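Erkbridge Manipulation Archive

The Erkbridge Manipulation Archive is a collection of recorded examples used to train learning systems for two-armed robots. It is kept by the Kallio laboratory at Birkach and is devoted to small household objects handled on a tabletop. The archive holds 1914 recorded attempts, known within the project as episodes, of which 1805 have been cleared for training. The remainder are held back for review or kept as examples of failure.
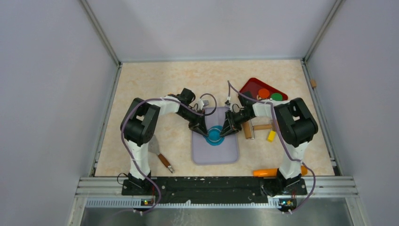
Episodes in the archive are gathered under human control. An operator moves a pair of hand-held leader arms, and the robot arms copy the motion while their joint positions are stored along with video. Work takes place in boxed enclosures with plain, pale walls, which keep the background much the same from one episode to the next. The objects left on the table are more varied. A blue ring may lie on the cutting board under both grippers while a rolling pin and a spatula remain within the enclosure, and a system trained on such material must learn which items matter to the task and which do not.

Background

The collection was begun by Esben Brøndum, who had earlier worked on single-arm sorting. His first plan called for scripted motions, repeated with small changes in the starting position. These proved too uniform. Systems trained on them performed well when an object lay where it was expected and poorly when it had been turned or moved. The plan was dropped in May of the first year, and all later episodes were gathered by operators.

Method

Each session follows a written task sheet. The sheet names the object to be handled and the goal, such as moving it, turning it or passing it from one gripper to the other, but leaves the path of the arms to the operator. Between episodes the objects are set out again by hand. Operators are asked to vary the layout and to avoid tidy rows – an early habit that had to be corrected in the written guidance.

Tasks that require both arms to work close together are recorded at a slower pace. Contact between the grippers ends an episode, and the attempt is marked accordingly.
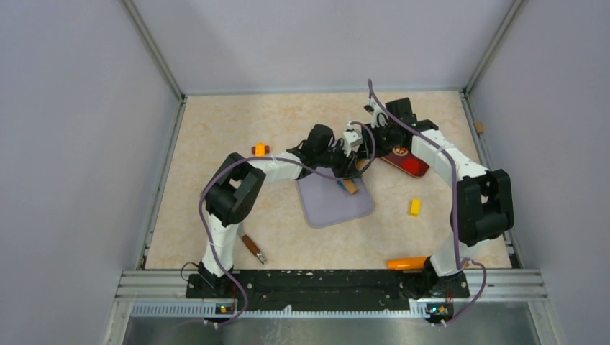 Both arms reaching toward a small block on the lavender tray.

Labeling and review

Every episode receives a short written instruction and a result: complete, partial or failed. A second reader checks the label against the video. Where the two readers disagree, the episode is set aside until the next review. The current task list contains 131 instructions, 84 of which call for the use of both arms.

Failed attempts are not discarded. Those in which the operator recovers from a slip are considered especially useful and carry a separate mark, so that they can be included in or left out of a training run.

Use

The archive has been used mainly with Trirach, a control program developed in the same laboratory. Outside groups may request access to the cleared portion. Reviewers have noted that the collection comes from a narrow set of table surfaces and wall colors, and that results may not carry over to ordinary kitchens. A planned extension would add open settings with changing daylight.

Related articles
Trirach (control program)
Kallio laboratory
Leader arm
Two-armed manipulation
Learning from demonstration

Last updated 23rd April

This site uses cookies to remember your reading preferences. By continuing to browse, you agree to their use.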